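Clearing the desk in April

I do love my desk mat, with its blue sky and clouds, but lately I'd hardly seen it for bits and pieces (my own fault, I never throw out a phone box). So I made a cuppa and finally got stuck in, one odd sock and all.
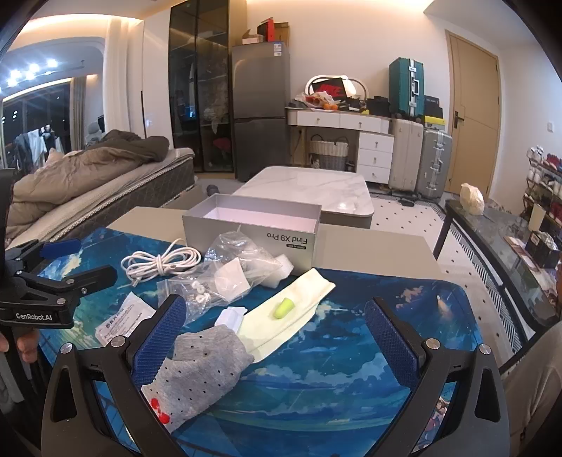 Where it's all going

The white cable stays bundled and goes in the open grey phone box, and the sachet goes back with the medicines. My favourite yellow-green earplug gets a proper home too!
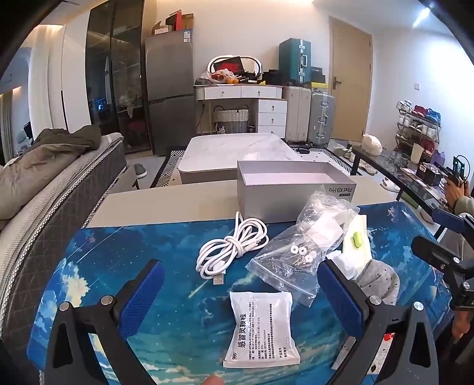 Do you keep every spare cable?
Only 3 of them these days, and I'm rather proud of that.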